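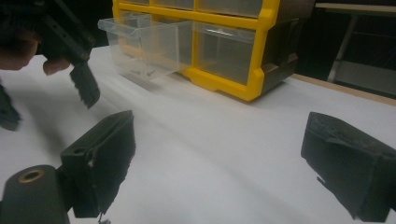
Wk 2 - Stock control, small shops (L. Liyanage)

Recap: reorder point = daily use x lead time + safety stock. Lead time is the one everybody guesses. Don't guess, look at past invoices.

Two-bin method
- bin A in use, bin B sealed
- A runs out - open B, order that day
- no counting, no software

Good for cheap stuff: screws, washers, fuses. Bad for anything dear or that goes out of date.

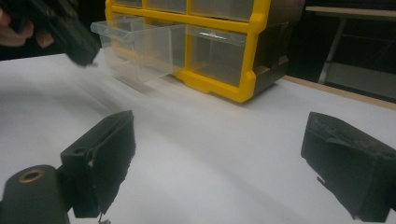

Fig. 1. Small-parts cabinet, one drawer pulled out.

Killow case (2013): 123 part lines, nearly half hadn't moved since January. Cash sitting on shelfs. Grakov, the supplier, would only ship full cartons - so what does that do to order size? Work it thru before seminar.

ABC classes - see Lindqvist handout. A = few items, most of the value. Count A often, C hardly ever.

Read: Carrasco ch. 2. Trundley problem set due next session, show working.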